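Re: [Clomside-users] color drift on the small plugs

Sat 14 May

On the Undari list someone wrote:

> Does anyone still have the mixing notes for the violet? Ours came out
> gray-ish in January and the Kondstead people say it's the resin, not the
> pigment. Also is the 3 percent figure by weight or by volume. The old
> handout doesn't say.

By weight. Always by weight, the handout was wrong on that and a few other things too.

Quick answer as I have to run – don't blame the resin yet. We had the gray problem on batch 587 and it was the pigment sitting too long, gets lumpy at the bottom of the tub. Stir it properly, then sieve, then weigh. Two minutes of stirring is not enuogh. After that we got this on 1407, same resin as before, nothing else changed:

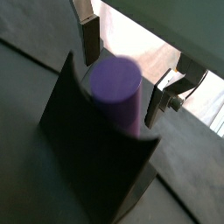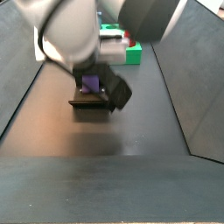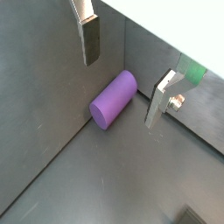 Violet cylinder, first and last.

Matte is how we want it, if you need gloss ask on the Carbone list, they do a topcoat. Never tried it myself.

Other stuff – warm the molds first. Don't go by the color in the cup, it looks way too dark until it sets. And keep a plug from each batch in a drawer out of the sun so you have somthing to compare with. We lost 2 good reference pieces on a windowsill.

Mixing notes are on paper, will type them up and send next week. If Kondstead want a sample they can write me off list.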